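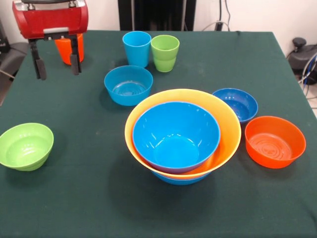
Plate color and portion size: does anyone here buy this?

Kitchen Table board > Eating habits

fstrickland
My sister-in-law came back from a Zavbridge wellness weekend convinced that you eat less off a blue plate. Red is supposed to slow you down too, but orange makes you hungry. She paid 77 dollars for this and got a handout. The handout has no sources on it. Before she throws out a perfectly good set of white dishes, has anyone seen anything solid?

kolbrun_o
I tried it in June. Ate dinner off blue for the whole month and lost three pounds, so I wouldn't laugh it off. Blue food is rare and I think your brain notices.

mogensen_b
Did you change anything else in June?

kolbrun_o
I was walking to work. But I'd been walking in May as well.

mogensen_b
All month?

kolbrun_o
Most of it. Okay, half.

kaj_d
What bugs me about these claims is that the rules keep moving. The versions I've been told so far:

1. Blue makes you eat less, because blue isn't a food color. Then what about a blue bowl sitting on an orange plate? Which one wins?
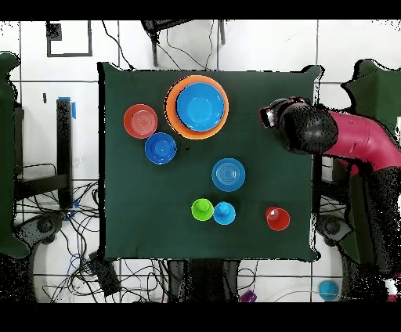
2. Contrast is what counts. Pasta with red sauce on a red plate means you take more, on white you take less. So now the color of the plate alone tells you nothing.

3. Small plates beat big plates whatever the color. I could believe this one a little, except I just go back for seconds.

fstrickland
Number 2 is on the handout, one paragraph below number 1. They can't both be the rule.

arnar_b
I think you're all being a bit harsh. My kids eat off mixed plastic and the bright stuff gets them to the table. If a color gets a kid to try peas, who cares about sources? 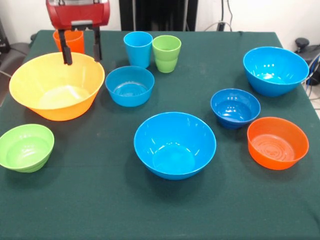
Big yellow-orange bowl, orange cup behind it

kaj_d
That's a different claim though. "Kids like bright dishes" is fine by me. "Orange makes you hungry" is what the Zavbridge people are charging for.

arnar_b
Fair. Mine fight over the green one no matter what's in it, so maybe don't use them as evidence.

mogensen_b
Small studies, too, from what I've read. Put 25 people in a room once, weigh the leftovers, write a headline. I'd want the same people eating at home for months.
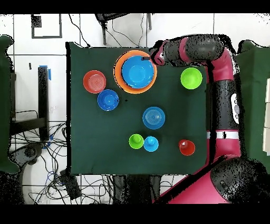

Blue on orange again, red bowl to the left

kolbrun_o
I still say it did something for me. I'm keeping my blue plate.

fstrickland
Keep it, it's a plate. I'm telling her to hang on to the white ones until somebody shows her more than a handout. She's already looking at an Odier set for 100 dollars, so wish me luck on Monday.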